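November – by Siiri Lepik

So I finally made it to the Zandwood open day, and I'm still full of free cinnamon buns! It's an old mill town outlet where they sell surplus workwear by the rack, and Markos and I got there at 4 and stayed till they shut the doors. The camo pants had a whole corner to themselves (I have a weakness, okay).
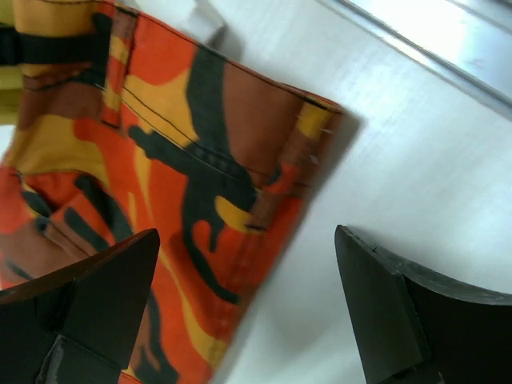
Parking was $30, which stung a little – take the bus if you can. Next year I'm bringing a bigger bag and skipping lunch.

Contact | © Siiri Lepik | Back to top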